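4. Attaching the desk lamp clamp

The Penness lamp can be mounted on any table or desk with a straight edge. The clamp opens to a little over two inches. For thicker tops, use the Brekudlow floor stand (sold separately).

Before you start

Unplug the lamp. Clear the edge of the table and wipe it down. Check the underside for a metal rail, a drawer runner or a lip, as the lower pad needs a flat surface to press against.

Caution: Do not clamp the lamp to a glass top or to a folding leaf.

To fit the clamp

1. Turn the hand screw counterclockwise until the jaw is fully open.

2. Slide the clamp over the edge as far as it will go. The back of the clamp should touch the table.

3. Turn the screw clockwise until the lower pad meets the underside.

4. Hold the clamp square to the edge and give the screw one more half turn. Hand pressure is enough - do not use pliers.

5. Try to rock the clamp from side to side. If it moves, loosen it, set it straight and repeat step 4.

Note: On soft wood, place the felt square from the parts bag under the upper jaw to prevent dents.

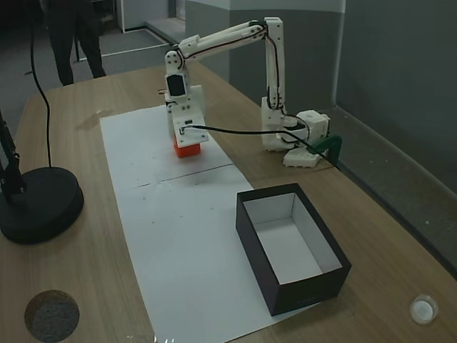

6. Lower the lamp post into the socket on top of the clamp. It drops in under its own weight and stops at the collar.

7. Tighten the side knob until the post no longer turns freely. Leave it slightly loose if you want to swing the lamp between two work areas.

8. Run the power cord down behind the table. Leave enough slack for the lamp head to reach its highest position, then fasten the cord with the two clips supplied.

Caution: Keep the cord away from the hand screw. A cord trapped under the pad can be damaged when the clamp is tightened.

Checking the clamp

Check the screw again after the first week of use, as felt and soft wood settle under pressure. After that, once every 4 months is enough. If the lower pad is cracked or missing, stop using the clamp and order a new pad (see Section 8, Spare parts).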